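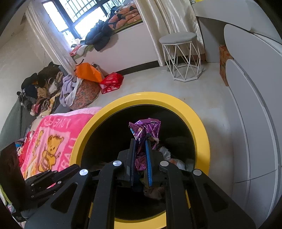
Terkton's bedroom trash week brings in 439 bags

TERKTON, February 26, 2020 – Candy wrappers under the bed, chip bags behind the dresser, a juice pouch that has been down the side of the mattress for goodness knows how long. Terkton families went after all of it this month, and the numbers are in: 439 small bags of bedroom trash, every one of them filled by kids and their grown-ups during a single week of tidying!

The Stutico tidy week, now in its second year, asks households to leave the kitchen and the garage alone and look only at the rooms where children sleep and play. Last year 89 homes signed up. This time it was 300, spread from the apartments on Mill Street all the way out to the new houses past the reservoir.

"I thought we might get a few more than last time, and then the sign-up sheet ran onto a fourth page and a fifth," said Agata Testa, who started Stutico when her twins moved into their own room. "I was running to the copier with a huge smile on my face. People really do want to do this together."

The rules fit on a postcard. Put a small bin next to the bed. Spend ten minutes each evening picking up whatever belongs in it. Shake out the blankets, look under the pillows, check the pockets of any bathrobe. On the last night, tie up the bag and bring it to the Homeck community hall, where the long tables had been covered in old shower curtains for sorting.

And what a sort it was. Wrappers made up most of it, as they did last year, with Valentine's Day candy having landed right before the week began. There were foil hearts by the handful, lollipop sticks, torn envelopes, tissues (so many tissues) and enough pencil shavings to stuff a cushion. A few things were rescued and put on a "please come and get me" shelf by the door, among them a library card, a tiny green sock, two retainers and a very flat plush rabbit. The rabbit went home the same evening, to loud applause.

Grigore Gavrilă came in with his three daughters and a bag so full it had to be carried with both arms. The girls share one bedroom and, he said, one theory about where trash goes, namely the gap between the wall and the bunk bed.

"We pulled the bunk out and just stood there," Gavrilă said. "Then the youngest got down on her stomach with a flashlight and started handing things up. She had a great time. They've asked to pull it out again in March."

Shiny wrappers got a table of their own. They look like foil, but many are plastic film with a thin metal coating, and they can't go into the town's regular recycling. Cheng-en Kwok, who teaches fourth grade and brought half her class, showed the kids the scrunch test: squeeze the wrapper in your fist, let go and watch. Foil stays balled up. Film usually opens out again. Within minutes the whole room was scrunching, and the noise was wonderful.

Clean foil went into one box and film into another. Condori, the craft studio next to the post office, took the film wrappers and will use them in a children's weaving workshop. Aldo Marras, who runs the studio, already had a sample on the wall, a square mat of flattened wrappers in strips, over and under, with the brightest colors toward the middle.

"You need far more than you'd think," Marras said. "A wall piece the size of a door takes up to 700 of them. I looked at that box tonight and thought, we can do the door!"

Everything that couldn't be sorted went out with the hall's regular trash. Sticky things in particular were waved straight through, and so was anything that had been sat on.

Bins were a hot topic over the cookies. Several parents said the little pedestal kinds with swinging lids had been a nuisance, and that an open one with a wide rim worked much better for small hands and poor aim. Valter Guerreiro, whose son is six, had moved theirs three times before it found its place between the bed and the bookcase.

"By the door, it was decoration," Guerreiro said. "Next to the blanket, he uses it. He eats his one candy after his bath, and the wrapper goes in before the story starts. I'm delighted, and I've started doing the same with my receipts."

Testa has kept a list of tips from families, and it will be pinned up in the hall entrance through the end of March. Some favorites: skip the bin liner if the bin is easy to rinse, empty it on the same evening as the kitchen trash, and wash plush blankets separately after any chocolate discovery. One tip, written in purple crayon, says only CHECK THE DOLLHOUSE.

The weaving workshop at Condori is free for ages five to twelve, with places for families who missed tidy week too. Clean, flat film wrappers can be dropped in the box inside the studio door during opening hours. Foil should go to the Homeck hall, where the collection box is under the coat hooks.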